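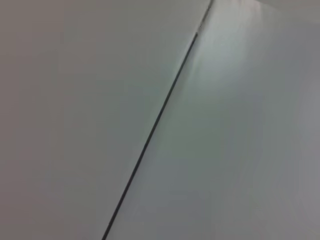 Streaks on light grey panels, and what to do with the joint

Forum: Surfaces and Finishes
Started by quillback_88

quillback_88
Wednesday, December 12, 2018

Two pale grey panels side by side with a narrow dark joint between them. The one on the left wipes clean and dries without a mark. The one on the right shows streaks however I do it, mostly parallel to the joint. Both were supplied together by Zarow and carry the same colour reference on the delivery note, although to my eye the right one is cooler and has slightly more shine.

Method so far: warm water with a little washing-up liquid, microfibre cloth, then a dry cloth. I have also tried a spray called Clevness, which was worse.

Two questions. Is this residue or is it the finish? And should the joint be filled? It is very narrow but it looks black against the grey.

tern_and_plover
Posts: 2534

Residue, almost certainly. Washing-up liquid leaves a film if it isn't rinsed, and a film shows far more on a surface with a bit of sheen than on a matt one. Rinse with plain water twice, change the water in between, then dry.

Leave the joint alone.

Grommet
Posts: 1891

Disagree on the first part. If both panels get the same treatment and only one streaks, the difference is in the panel. Check whether one has been fitted a half turn round from the other. Some finishes have a direction and look different depending on which way the light crosses them. I had two doors from a single sheet that looked like different greys until one was turned.

tern_and_plover

A change of direction would alter the tone. It wouldn't produce streaks.

Grommet

It would make existing streaks easier to see on one of them.

quillback_88

Rinsed twice with plain water last night, as suggested, and wiped in circles this time. The straight streaks have been replaced by curved ones. 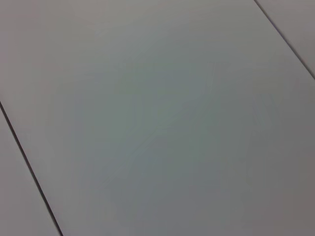

They are very faint and have no hard edges. I can't feel anything with a fingertip. From directly in front I lose them altogether, and from a low angle with the lamp on I get them back. Most are towards the middle, which is where I start with the cloth.

tern_and_plover

If the marks follow the cloth, it is residue. A fault in the finish would stay where it was when you changed the wiping direction. I'd say that settles it.

What are you washing the cloths in? Fabric softener coats microfibre and the coating then goes onto whatever you wipe.

quillback_88

They go in with the towels, so yes, softener.

saltmarsh

Wash the cloths at 60 with no softener, or buy new ones. Then one part white vinegar to ten of water, wrung nearly dry, straight strokes, overlapping by half a cloth. Buff with a second cloth before it dries by itself.

Grommet

Check with Zarow before using vinegar. Some lacquers don't like it. I'd use Fogh neutral cleaner at the weakest dilution on the bottle and try it in a corner first.

saltmarsh

At one in ten it is weaker than most kitchen sprays. I have used it on painted panels for years.

Grommet

On your panels. We don't know what these are coated with.

hobnail_3817

On the joint: I filled one like it with Grokgate in light grey and regretted it. A joint that narrow won't take enough filler to hold, and the panels move a little between winter and summer. Mine had cracked along its length by April. It also smeared over both edges, and getting it off left a dull strip wider than the original line. To clean the groove, use a dry, soft brush first and a barely damp cloth over the end of a plastic card afterwards. Don't spray into it.

quillback_88

Thanks, joint stays open. I have emailed Zarow to ask about the coating. New cloths in the meantime, plain water only.

tern_and_plover

Cut the labels off the new cloths before you start. They scratch.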